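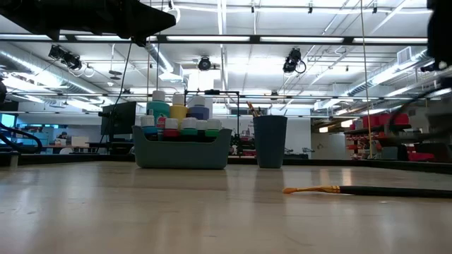 Paint bottles in a bin, a cup of brushes and a loose brush on a worktable at the Bretow lab in Nornham.

Bretow reaches 3,539 recorded examples for tabletop robot project

NORNHAM, 20/09/2024 – Bretow has recorded 3,539 examples of robot arms handling everyday objects at its Nornham lab, the company said in an update on its tabletop project. The recordings will be used to train a learning system that controls the arms.

Each example is one complete attempt at a short task. An operator guides the arms by hand controls while cameras and joint sensors record the movement. The current set of tasks uses art supplies, including paint bottles, brushes, a storage bin and a cup. Operators pick up a brush and put it in the cup, take a bottle out of the bin and set it on the table, or put bottles back in the bin.

The company picked art supplies after an earlier round with kitchen items. Brushes are thin and lie close to the table, which makes them hard to grip. Bottles standing side by side leave little room for the fingers of a gripper, and the operator often has to come in from above.

Work is split into sessions of two hours. Before each attempt, the operator moves the objects to new positions from a printed list. A brush may point left in one attempt and right in the next, and the bin may be turned or moved back on the table. Bretow said its first recordings were too much alike, and the system did poorly when an object was only a few inches from its usual spot.

The project has 18 tasks in all. Recording is complete for 6 of them. The company wants at least 1,000 more examples by the end of December, most of them for tasks that use both arms at once.

Failed attempts are also saved. If a brush is dropped and picked up again, the recording stays in the main set with a note. If the operator has to stop the arms, it goes into a separate folder and is not counted in the total. A second operator reviews every recording before it is added.

Bretow is sharing the work with Ishida, a software firm that handles the training side. Ishida receives new recordings once a week and sends back a list of positions and object pairs that need more coverage. The latest list asked for more attempts with bottles of different heights, and for brushes placed near the edge of the table.

A second recording site is being set up in Plundville. It will use the same tables and the same task list, but different lighting – a change the two firms want in the data. Operators from Nornham will train the Plundville staff before recording starts there.

Bretow has not set a date for testing the trained system outside the lab.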